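About Vivum

Home | Services | Hire | About us | Contact

Garments, soft covers, floors. Small workshop, two rooms, one big cutting table. Started out of a garage one February with a second-hand Jokby walking-foot machine that still does most of the heavy seams. 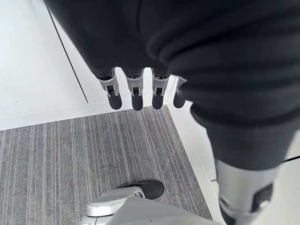

We make loose things that have to move. Trousers with gathered cuffs, sleeves, drapes, dust covers, bags for awkward shapes. Mostly black because that's what people ask for, but we can do colour if you give us enough notice. Minimum order is 2 pieces. One-offs by arrangement, ask first.

What we're fussy about

Ease at the knee. A trouser leg needs room to bend and somewhere for the spare cloth to go, so we cut generous and let it fold. Cuffs gathered, never glued. If you want a slim fit there are other shops and we'll happily give you their number.

Seams finished inside. Every piece washed once before it leaves so the shrinkage is our problem. Care label sewn in at the waist or the top edge, wherever it won't rub.

The fitting room

Carpeted, flat, no step at the door. Bring whatever the garment or cover is going on. Tape measures are fine for a quote but we won't cut from them — too many remakes in the early days. Allow 95 minutes for a first fitting, less for the second. Kettle's on, biscuits if you're lucky. Parking round the back off the laneway, please dont block the roller door.

Pruletti and Doucet

Pruletti is our repairs side. Zips, hems, torn linings, covers that have come apart at the corners. Drop off at the front counter, usually back to you in 9 working days, longer before Christmas.

Doucet is the hire range. Drapes and floor coverings for displays, open days and school halls. Carpet comes in rolls, plain or striped, and goes out vacuumed. We'd like it back the same way. Almost 97 per cent of it does come back in one peice and we're grateful.

Schools and students

Work experience places each term. You'll sweep, you'll unpick, you'll learn to thread an overlocker. Closed shoes, hair tied back. Apply through your careers office, not by phone.

Getting in touch

Use the contact form, it gets read first thing. Phone goes to message when the machines are running — leave your number twice, slowly. New price list is on the Services page, the old one is gone so please stop using the PDF.

Page updated September 21, 2026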